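Subject: Re: [vet-supply] Le Goff leaving the Drandton warehouse?
Date: 5th February

On the vet-supply list, a member from Stetevness wrote:
> We got a letter that Le Goff will stop to deliver from Drandton
> in September. Does it concern only the large animal products,
> or also the vaccines? Our clinic orders every 4 days and we
> have only one small fridge.

Hello all,

I asked the same at our Brurkley clinic, because we received this letter too. The answer from the sales office is that vaccines and everything else that must stay cold will come from the new depot. Dry goods – bandages, syringes, diet food – stay with Drandton until the contract is finished.

For us the problem is the minimum order. It was 26 boxes and it becomes 30, and a small practice can not use so much before the date expires. The letter has the reference 2949, please mention it when you call.

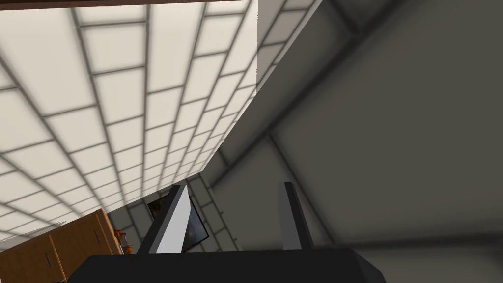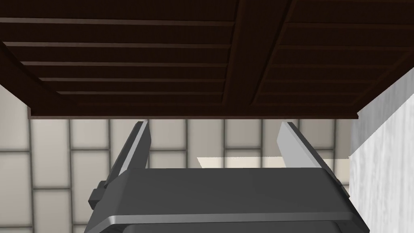
Computer-rendered views: a framed picture on a wall (first), a brown wooden cabinet from below (second)

I would like to know if other clinics want to order together. We can receive the boxes in Brurkley and you collect your part the same day. We must then agree who pays when a box arrives warm. Le Goff told me they accept such claims only from the clinic which signed the delivery paper.

Please write to me off the list if you are interested.

Best regards from Brurkley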